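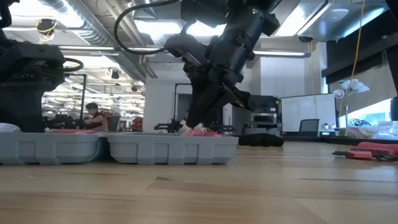
# Sorting tray

A **sorting tray** (also called a tote, a bin, a tub, or in my family "the gray thing") is a shallow open box, usually plastic, used on a workbench to hold small items while you decide where they belong. I've been keeping this page on the Plimomthorpe workshop wiki for a while now, and I've rewritten it more than once, so if it sounds like me talking, well, it is me talking! Edits are welcome. Please don't take out the section on labels.

## What counts as one

I'd say anything with a flat bottom, four walls and no lid. Kumaresan Menon argues on the talk page that a tray with walls taller than your hand is a crate, and I can see his point, but I use tall ones all the time and they sort just fine. What matters to me is that you can see in from where you're sitting. If you have to stand up to check what's inside, you've got storage.

A sorting tray is also temporary. Things go in, things go out, and by the end of the session it ought to be empty or close to it. (Mine are never empty. I have a tray at home that has held the same hinge, two keys and a ball of string since September.)

## Materials

Plastic is what most people have. It's light, it wipes clean, and you can drop a handful of screws into it without waking the house. Ribbed walls are worth paying a little extra for if you carry heavy loads, as smooth-sided trays tend to bow in the middle when you pick them up by the ends. Ribs do collect dust, though, and an old toothbrush is the only thing I've found that gets it out.

Wood trays look lovely and I own a few, all secondhand. They soak up oil and they swell in a damp garage. Metal ones are great for greasy parts and terrible for anything you don't want scratched — I line mine with a dish towel.

### Color

Light gray is my favorite, hands down. Black screws show up, red handles show up, brass shows up. White is fine until it gets dirty, and black is hopeless for anything small and dark. I once spent most of an evening hunting for a drill bit in a black tray, and it was lying flat against the wall the whole time.

## Working in pairs

The two-tray method is the oldest one I know and still the one I teach. You put two trays side by side on the table, long edges toward each other, and work from one into the other. One is *not done*, the other is *done*. Leave a little gap between them so you can get your fingers down when you want to lift one out.

Some people run three, with the extra one for "don't know." I've tried it, and my don't-know tray filled up faster than the other two put together, so I went back to a pair plus a clear patch of table. Rosine Royer does it with one tray and a strip of cardboard down the middle, and she's quicker than I am, so what do I know.

## Trays and hand tools

Pliers and cutters are awkward to sort. They're heavy at one end, they spring open, and the handles hook on each other, so you reach for one and lift out four. I lay them straight on the table near the edge first, get them all pointing the same way, and only then start putting them in trays.

Bright handles help a lot. Red and pink are easy to spot against bare wood, and if you share a bench you can agree on a color each. Ours did that for one whole winter and it worked beautifully until somebody brought in a second set of reds.

A few habits from our bench:

- Jaws all facing one way, handles toward you.
- Cutters closed before they go in.
- Anything soft (gloves, rags, tool rolls) stays out on the table or gets its own tray.
- Wipe first, then sort.

That third one gets ignored constantly. A rag in the tray hides whatever is under it, and small parts catch in the folds and end up in the wash.

## Labels

Tape on the short end, not the long side, so you can read it when the trays are on a shelf. Write big. I use painter's tape and a fat marker, and I write what's in it and nothing cute. The Godinho shelf still has a tray marked "misc. misc." and I would love to know who did that.

## Buying them

At the last swap meet I went to, there were 145 trays on one seller's tables and I came home with 14, which was too many. New ones from Prirkenon stack well with each other but won't sit properly on the Pranisix ones, so pick a make and stick with it if you want tidy stacks. Check the corners before you buy used. A hairline crack there will open up the first time you fill the tray with tools, and it'll be your foot underneath.

## See also

- Tool roll
- Parts cabinet
- Bench, clearing of
- Muffin tin (as sorter)

*Page last revised 20/03/2026. The section on lids has moved to "Storage box."*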